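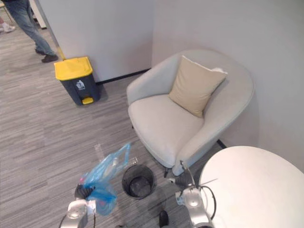
Defne Polat wrote to say that she has changed the bag in her kitchen trash can every night for years, and it never crossed her mind that there was a better or a worse way to do it until she read my last page about the robot bin study. She wanted to know what was in it for the rest of us. Well, Defne, quite a lot, and I have been meaning to sit down and write it all out properly.

For anyone new to the page, the study comes from the Nomus group at Doucette, and they have been teaching a two-armed robot to do the dull little jobs around a sitting room. Picking up wrappers, putting a fresh liner in a wastebasket, clearing a bottle off a side table, that sort of thing. They ran 900 tries in all and wrote down how each one went wrong, and that second part is what I find so useful! Most of us never keep a record of our own fumbles. A robot has no patience to cover up a bad method, so every weak spot in the job shows.

Tip one: open the bag before you go near the bin

The biggest single cause of failed tries was a bag that was still half stuck together when it reached the rim. In the first batch the robot carried the bag over closed and tried to work it open against the basket, and only 13 tries in every 100 ended with the liner in place. When they changed the order, so that the bag was opened fully in the air and then brought down over the rim, things got better very quickly. I tried it at home with the little bin in the upstairs bathroom, and I am embarrassed at how much easier it was. Give the bag one good snap downward, let it fill with air, and lower it while it is still puffed up.

Tip two: leave yourself some extra

Liners that only just reached the rim slipped in as soon as something was dropped on them. The group settled on 8 inches of overhang for a small wastebasket. That sounds like far too much and does look a bit untidy, but you can always tuck it under or tie a knot in the slack at the back. I knot mine. 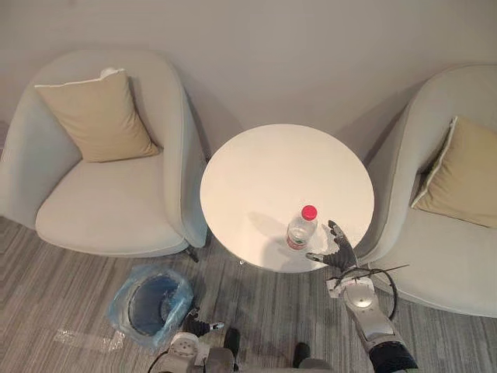

A reader from Brirkley had a question about all this: "Surely the bottle is the easy part? I'd have thought any machine could pick up a bottle, and the bag is where the trouble starts."

I thought so too, and the numbers half agree with you. Grasping was fine nearly every time. Where it fell down was the letting go. A bottle dropped from high up brought the liner down with it again and again, and so the group had the robot lower its hand inside the rim before opening the fingers. Which brings me to the next one.

Tip three: place the first thing in, then toss the rest

Whatever goes in first settles the bag. Set it down at the bottom, a heavier item if you have one, and the liner will hold its shape after that. If you are putting an empty bottle in, stand it up against the side. My husband, a lifelong tosser of things from across the room, has agreed to this for the first item only, and I call that a fair bargain.

Tip four: lift from low down

When it comes to taking the full bag out, most of us grab the top and heave – and then the bottom catches, or the thin plastic stretches until it gives. The study compared pulling from the top edge with holding one side low and one side high.
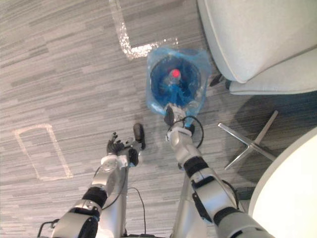
The low hold was slower by a good bit, but it cut the torn bags from 40 down to 13 over the same number of lifts. For a small wastebasket you can do this by tipping it gently and sliding a hand under the bag while the other hand keeps the neck closed. For a tall kitchen can it's harder, and there I would let a little air in down the side first. Zoditz sells a can with air holes near the base, if you are buying new, though a drill and five minutes will do the same for a plain plastic one.

Tip five: clear the floor first

This is the one I resisted. The robot did noticeably worse with things lying close by, partly from bumping them and partly from picking up the wrong item.

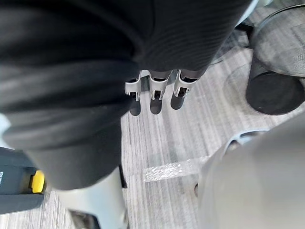 Clear plastic was the worst of the lot, and I have every sympathy. A bit of tape or film on a patterned carpet is nearly invisible from standing height, and I have vacuumed up more of it than I care to admit. The group's answer was to look at the floor from two heights, once from above and once from down low, before starting. At home that means crouching for a moment with a lamp or a flashlight held near the carpet so the shiny bits catch the light. Pick those up by hand, put them in the old bag, and change the liner last of all.

I should add that they tested only small baskets and thin bags, so I can't promise any of this for the big yard sacks. If you try it on those, do write and tell me how you got on, and please say what size bag you used.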